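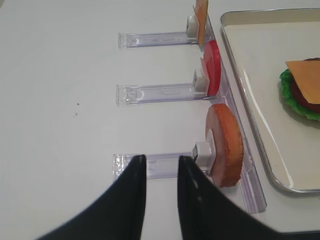 Prys Llewellyn wrote in to ask whether the Stokel planning tracker is worth paying for, or whether he should go on refreshing the city's website at midnight like a normal person. He has a 70-unit apartment block coming to the end of his street and a fence he is fond of. I've had a subscription since June, so I can help with the first part.

## What it does

You give Stokel an address and a distance. It watches the zoning and building permit filings inside that circle and emails you when something moves: a new application, a revised drawing, a hearing date, an appeal. You also get a map with colored pins, a folder for each project, and a box for writing your objection, which has a character counter that turns red just as you're getting to the parking.

Setup took me one cup of coffee. My first email brought 904 filings, because the default circle takes in the whole east side and the default start date appears to be the founding of the city. Shrink both before you press Save. I now know more about the water heaters of strangers than I'd like.

## Where it earns its money

The document comparison is very good. When the developer behind the old Mollex warehouse sent in revised plans, the cover letter called the changes minor. Stokel laid the two sets side by side and marked the differences in orange, and the orange included an entire extra floor. I would have found that eventually, probably by looking up.

Hearing alerts came through on time, with one exception. The Fondomar Road rezoning was moved from evening to 9:30 in the morning and I heard about it at lunch. Support told me the city had posted the change late. The city told me it hadn't. I believe both of them about equally.

## Where it doesn't

The search is fussy. Type "Yeoh Terrace" and you get the townhouses. Type "Yeoh Ter." and you get nothing at all, although that's how the city files every one of them.

The "approval likelihood" score is a number with a little dial next to it. It gave a garden shed 40 percent and the warehouse 40 percent. Turn it off (Settings, then Display, then scroll a while).

Then there are the comments. Subscribers can leave notes on any project, and under the warehouse a man named Darmawan Jugah and a woman named Amancay Gallardo have been arguing over shade since spring. He's for the building. She's for the sun. I've grown attached to both, but every reply sets off an alert, and the mute button only works one project at a time.

Exports are PDF only. The warehouse file ran to 596 pages, and the table of contents was on page 3 and had no page numbers in it.

## Price

The household plan is reasonable for one or two projects and you can cancel by the month. The pro plan adds parcel history and bulk downloads, and is aimed at people who bill somebody else for it.

So, Prys: take the household plan, set the circle to a quarter mile, and cancel once the appeal period runs out. As for the fence, get a survey. Stokel draws property lines too, and it has mine going through the kitchen.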